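6. Rehearsing the door task

Read section 5 first if the arms have not been homed. Everything in this section happens in the simulator. The Pilta software will let you send the same plan to real arms afterwards, and section 7 gives our reasons for thinking you should wait.

The task sounds like nothing. Two panelled doors with round knobs, and the robot has to take hold of each one and move it clear. Mocanu's early leaflet listed "opens doors" on the same line as "carries laundry" and "clears the table", which is why so many people skip straight to it. We have taken that line out of this edition. Opening a door is several small jobs, and the robot is decent at some of them.

6.1 Before you start

1. Load the Postavora house and wait until the floor and walls have finished drawing. Starting early leaves the arms with nothing to check their path against.

2. Select the task "Doors, pair, round knobs". Do not select "Doors, lever handle". The lever version scores better, and people have quoted its results as if they applied to both.

3. Set both grippers to open and keep the speed at the lowest setting.

4. Open the three views: body, left wrist, right wrist. You will need all of them. The body view is the one you will want to watch and the one that tells you least.

5. Switch on the run log. If you forget, repeat the run. A result from memory is not a result.
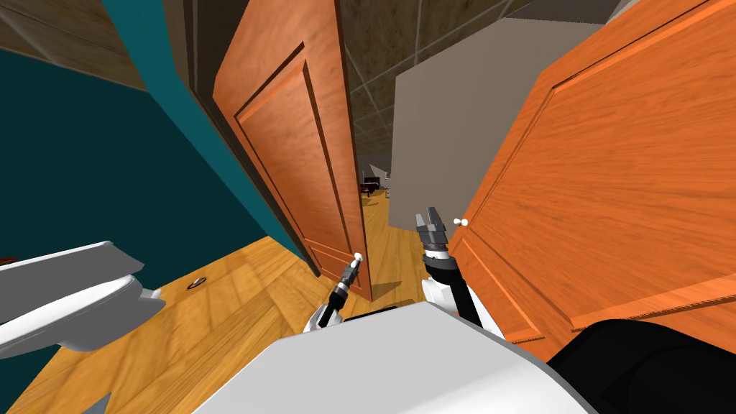 6. Give each arm its own knob in the task list. The planner can choose for itself, but it sometimes sends both arms to whichever knob scores as easier, and they then block each other until the run times out.

7. Check that the base is set to "hold". With the base free, the robot may shuffle forward to gain reach and lean on a door it was meant to pull.

Note: the knobs in the Postavora house are modelled with flat facets. Two flat fingers can find a flat facet to hold. The brass knob on a real pantry is smooth, and often a bit greasy as well. Bear this in mind whenever a grip looks very secure.

6.2 Approach and grip

1. Press Step, not Run. The arm moves a short way and stops.

2. In the wrist view, check that the knob lies between the two fingers. If it is off to one side, use the sideways nudge keys until it is between them.

3. Step forward again. Stop when there is a finger on each side of the knob.

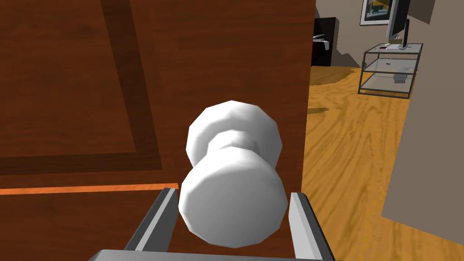 Fig. 6a. Fingers open on either side of the knob. Do not close until both are clear of the door face.

4. Close slowly. Watch the force reading as the fingers meet the knob. It should rise and settle. If it rises and drops back, the fingers have slipped off the front; open, back away and go to step 2.

5. Do not trust the green tick. It means the fingers stopped moving before they met each other. A finger jammed against a panel moulding earns the same tick.

Caution: never turn the wrist with only one finger touching. In the simulator the arm passes through some odd poses and recovers. A real wrist joint may be damaged, and the warranty terms in Appendix B say plainly who pays.

A word on what the rehearsal is worth. Thérèse Poirier ran the pair of doors 36 times at the Brerndale workshop in September, with the default settings and the steps as printed. Both doors ended up clear in 12 of those runs. In only 2 did she never touch the nudge keys. The quickest complete run took 114 seconds, and that one had nudges in it. You can make your own comparison by walking to the nearest cupboard.

We print the figures because the demonstration film shows one run, and owners have been ringing up to ask what they did wrong. Mostly they did nothing wrong. They had one of the other runs.

6.3 When the knob is in view but out of reach

The commonest failure has nothing to do with gripping. The wrist view fills with knob, everything seems lined up, and the arm will not go any further.

1. Look at the knob in the wrist view. A knob that looks large is near the camera. It is not necessarily near the fingers.

2. Look at where the fingertips sit compared with the knob. If the knob is well above them, raise the arm before you move it forward.
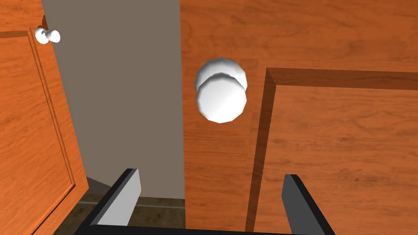
3. Nudge upwards in small amounts, checking the body view after each one for the elbow. A raised wrist usually means a raised elbow, and the elbow has no camera of its own.

4. If "Joint limit" comes up, stop. Back the arm out the way it came, move the base a little, set it to "hold" again and start from 6.2. Pressing Step over and over will not persuade it.

5. If the other door is in the way, deal with that one first. The planner treats the two doors as separate problems -- a fair description of what is wrong with the planner.

6.4 Using both arms

Marcela Vlček, who wrote the two-arm routine, asked us to mark this part as experimental. We would have done so anyway.

1. Finish one door with one arm before you wake the other.

2. Leave the idle arm where it is unless its gripper is close to a door edge. If it is, back it off first; a moving door can catch it.

3. Bring the second gripper up beside its knob and check the gap in the body view, then in the wrist view. When the two disagree, believe the wrist.
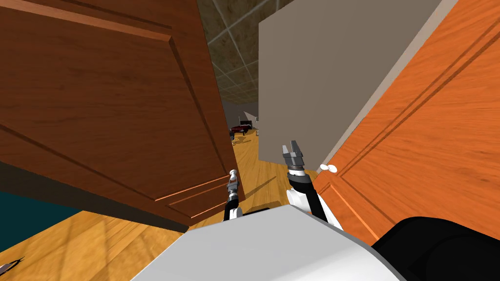 Fig. 6b. Right gripper open beside the knob of the orange door. Left gripper held close to the edge of the brown one.

4. Close, wait for the force reading to settle, and pull in single steps.

5. Stop the log and save it, including the failures. Section 8 is no use to you if you keep only the good ones.

Caution: a clean run in the simulator does not cover springs, sticking hinges, doors that have dropped, carpets, draughts, or a child on the other side. None of these is modelled in the Postavora house.

Can the machine open your doors yet? With a patient person at the nudge keys, sometimes, in a house made of numbers. Please do not fit it in a kitchen on the strength of that. If your own runs come out better than the Brerndale ones, send us the full log with your software version and the settings page, and we will print your figures beside ours in the next edition.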